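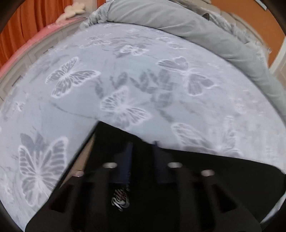

Figure 4. Pinching the butterfly blanket with the hand-held gripper, bed task.

3.2 Collecting the bed task

Our class project had two cloth tasks, and the bed was the one I kept volunteering for. You hold the gripper, you close the fingers on a bit of fabric, you lift, and you try to move the way a robot arm could move – so no quick flicks of the wrist, which is harder than it sounds! Hường and I took turns, and we aimed for 100 demonstrations each on the blanket before moving on to smaller cloths.

Plush fabric is kind to beginners. There's plenty to grab, and a sloppy pinch still gets you a ridge you can work with. Folded cloth is fussier. For the black one we laid it on the bed, came in from the near edge with the jaws apart, and used a second gripper as the other hand. Américo wanted us to start every run from the same side. I didn't like that rule at first, but Luana found it much easier to label the clips afterward (she did roughly 400 of them, bless her), so we kept it for both tasks.
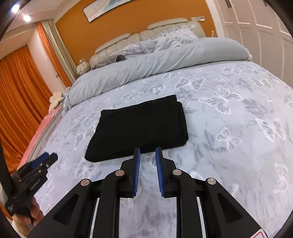 3.3 Labeling the clips

Each clip got a start mark, a grasp mark and a release mark, and Luana's notes went into a shared sheet.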